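Right, the pegboard thread. More than 12 of you asked after I moaned about it last week, so get a cup of tea.

1/ I share a craft room with Violeta Lagos, who does leatherwork and owns every small tool ever made. I do bookbinding and I'm not much better. For two years our storage system was a biscuit tin and a lot of shouting.

2/ In October we finally bought a board. White, hooks sold separately (of course), and the set we wanted from Nostholm was out of stock in every colour except a brown I can only call gravy.

3/ So we went with green ones from Fluketti. They arrived in a bag of 25 and I was so pleased with them I lined them up on the kitchen worktop and took them to bed in my head. Very nice green, a bit like tinned peas.

4/ First mistake, and it was mine. I put hooks up before I'd decided what was going on them. Filled the whole thing in one evening, felt marvellous, then found my bone folders wouldn't hang anywhere and the awls were up where only Violeta can reach.

5/ Took the lot down again the next morning. My friend Raili Tikkanen came round and made me lay every tool on the floor first, in the order I pick them up when I'm working. Annoying! But she was right and I've told her so.

6/ Now the rule is hooks go at elbow height, in a row, with a hand's width between them, and you add another one only when you've got the thing in your hand that needs it.

7/ Which is why we're down to three in a row on this stretch and I like it so much better. I can see the holes again. It's restful, like a wall that's had a good night's sleep.
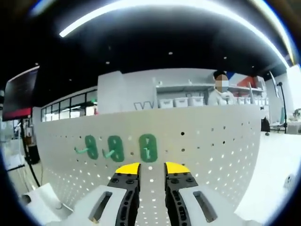 8/ The other 19 or so things that used to dangle have gone into plastic bins. White ones with a handle slot, so you can hook a finger in and pull. Thread in one, offcuts in another, and one we've agreed not to discuss.

9/ Someone asked about labels. I bought some, Violeta said they looked like a dentist's, and they're in a drawer. We'll see who cracks first.

10/ Still to sort: the big steel rulers. They swing about on a single hook and clonk whenever a door shuts. If you've hung long rulers on a pegboard and they stay quiet, please tell me how — I'll try anything short of glue.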